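Two hands, one pair of trousers: notes from the Skollport collection

3 min read

The laundry portion of the Skollport project is now under way, and several readers have asked how it differs from the kitchen work we covered in December. The short version is that cloth is slower. A cup has one shape. A pair of trousers has a new one every time it is put down, and the person showing the task has to decide where to take hold before doing anything else.

All of the teaching is done by hand. The person wears or holds no special clothing or gloves, only a gripper in each hand, and does the job with the fingers of the tool. Each gripper records its own view while it works. The recordings go to Urquhart, where they are checked, trimmed and matched up left to right before any training starts.

We looked at remote control first. Starnida lent us a two-arm station for the trial, and it did fine with boxes and bottles. With clothing, the operators could not feel when a waistband was slipping, and a single fold often took several minutes. The same operators learned the hand-held tools in an afternoon.
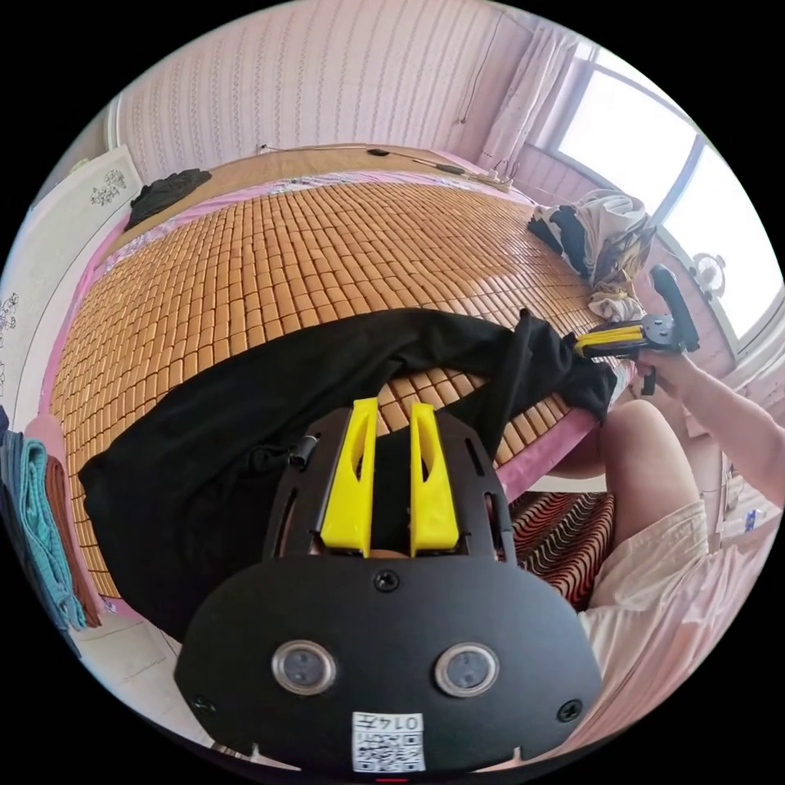 Most of the sessions take place in ordinary homes, on whatever surface the household would use. We ask people to leave the room as it is. A robot trained only on a bare table in Pustdale does poorly when the background changes, and we would like to find that out from the recordings and not from the robot.

So far we have 458 usable demonstrations of folding and sorting. Another 44 were set aside, mostly for one of these reasons:

The garment went out of view of both grippers for too long.
The person helped with a bare finger.
The two recordings did not start close enough together to be lined up.

If you are collecting for us, please keep the following in mind. Move at a steady pace and pause briefly before closing the fingers. Take hold of the fabric near a seam or hem where you can. If you drop a piece, pick it up again with the grippers and carry on, as recoveries are useful to us. Some 35 seconds is typical for trousers, but there is no time limit and no need to rush.

Shirts with buttons are on hold until the new finger pads have been tested. Towels, trousers and plain T-shirts are all still wanted. Grippers that need charging or have a loose screw should go back to the Pustdale office, with a note on the case saying which hand you were using when the trouble began.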